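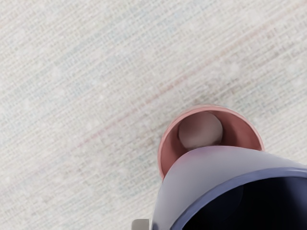
Woven cloth up close, with threads crossing each other.

How does thread turn into cloth?

Grab the nearest tea towel and hold it right up to your nose. Closer! Can you spot tiny lines going two different ways? Those are threads, and cloth like that is made by weaving.

I learned to weave from my neighbour Meriem Belkadi, who has a loom so big it takes up half her lounge room. A loom is a frame that holds lots of threads nice and tight. Those tight threads are called the warp. Then you take another thread, the weft, and send it over one, under one, over one, under one, all the way across. Turn around and come back the opposite way. Do that for ages and you've got cloth!

My first go was a scarf with 70 warp threads. I wanted a grey one with a red stripe down the middle, and I got a grey one with a red wiggle. (I still wear it.)

Stripes are easier than they look, by the way. If you want one running the long way, you swap the colour of a few warp threads before you start. If you want one going across, you change the colour of your weft for a few rows and then change back.

Not all cloth is woven, though. Have a look at your T-shirt. It's probably knitted, so it's made of little loops, and that's why it stretches when you pull it.

Want to try weaving? Cut slits along 2 opposite ends of a piece of cardboard, wind some wool up and down through them, and start going over and under with a different colour. Use thick wool for your first one, and don't pull too hard at the sides or your square will end up with a waist!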